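Walk Leaders and Story Gatherers Wanted for the Pamavstead Neighborhood Sound Map

Part-time, paid, spring season
Open to anyone 18 or older

We're putting together a sound map of Pamavstead, and we need people to help us make it! The idea is simple. You walk a stretch of town with a small recorder, you stop and listen, and you talk to the folks who live and work there about what they hear every day (and what they miss hearing). Everything goes onto a free online map that anyone can click through at home, at school, or standing on the corner where the sound was caught.

Last year's pilot covered only the Garrido district and we came away with 110 recordings, among them a barber's radio, a choir warming up behind a closed door, and a really wonderful argument about soup. This season we want to cover the whole town, from the old rail cut out to the big open plazas.

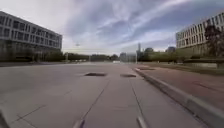 We have funding for 40 walks between March and June. Each one takes 2 hours, plus a little time afterward to name your files and write up your notes. Some routes are noisy and crowded, some are so quiet that you start noticing your own jacket, and we love both kinds. You can ask for the routes you want, and we'll do our best to match you up.

What you'll do

Lead or join walks with a small group of residents
Record short clips, usually a minute or less, and note the place and time of day
Sit down with neighbors who'd like to share a memory and record it with their permission
Upload your clips through Josex, our file-sharing page (we'll show you how)
Come to one listening evening a month, with snacks

Who we're looking for

You don't need any background in audio or music. Our best recordings from the pilot came from a retired bus driver and a high school senior who had never held a microphone. What matters to us is that you're curious, you show up on time, and you're comfortable starting a conversation with a stranger. A second language is a big plus, and please tell us which one. You should be able to be outdoors for the length of a walk, but several routes are step-free and we can set a slower pace, so don't rule yourself out.
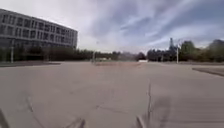
Pay and practical details

Walk leaders receive $1,100 for the season, paid in two parts, one in March and one at the end of June. Story gatherers are paid per interview, and the rate sheet comes with the application form. Recorders, headphones, and wind covers are on loan from the Nirisov Listening Room, and training takes place there in February, in the evening, starting at 6:30. Bus fare is covered. Keep your tickets.

How to apply

Send us a short note, one page at most, telling us about a sound you'd want on the map and where we'd find it. Include your phone number, the times of day you're usually free, and which role interests you (both is fine!). If writing isn't your thing, record yourself talking for up to three minutes and send that instead. Drop it off at the front desk of the Listening Room or use the form on our website.

Applications close at 5 p.m. on the last day of January. We'll get back to every applicant by mid-February.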